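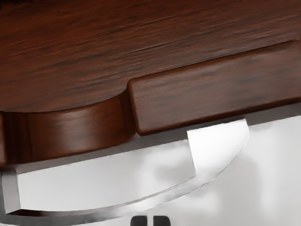

When Brosatia put an arm in the parts room at its Callbridge repair shop, the company told the staff that only the fetching would change. I worked there for eight years, and I think the fetching was a bigger part of the job than management knew.

Every setup gets tested in simulation first. A cabinet, a drawer, a handle, a gripper. Someone decides how far the drawer should come out and what may be standing on top. These are decisions about how people will work, and the people who opened those drawers all day should be in the room when they are made. In Callbridge they saw the simulation in February, after the layout was settled.

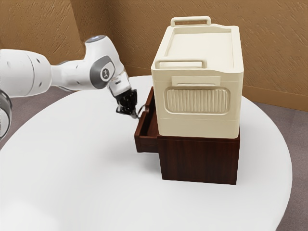
Anil Nair ran the parts counter and knew which drawers stuck. He also knew who was behind on a job, who was new and asking for the wrong part, and when a bench needed a second pair of hands. He learned it on the walk back and forth. The new system logged 1,902 drawer openings in its first 24 days and told us none of that.

I am not against the machine. Pulling drawers all shift is hard on the wrists, and Nele Goossens, who had two rounds of physical therapy, was glad to stop. Her hours stayed the same and her pay did too. But she now spends most of the day at a screen clearing errors, and she was never asked if she wanted that.

The Hullemcombe branch is next. Its manager, Holger Eide, has promised training, and I believe him. I would ask for one more thing: let the counter staff try the simulated room before anything is bought, and give them the right to send it back with changes. It would cost a few days of their time.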